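10/19/19, Dritton light sighting, second look
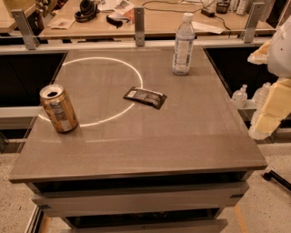 Went back through the Trullesness report and I still don't buy it. The witness has a silent ring of light over the Figueroa road at 900 feet, nine minutes, no sound. How do you get a height off a light with nothing beside it? Seen at a slant, a circle goes elliptical, same as the white one on the grey tabletop, and a tilted ring at unknown range could be any size. The Bradard newsletter turned that into "disc-shaped craft" by May.

- Log says 1535, sketch says after dark. Pick one.
- Page 377 of the casebook cites the newsletter, which cites the casebook.
- Colour changes between tellings.

Leaving it as unexplained, poor data. Still need the original tape.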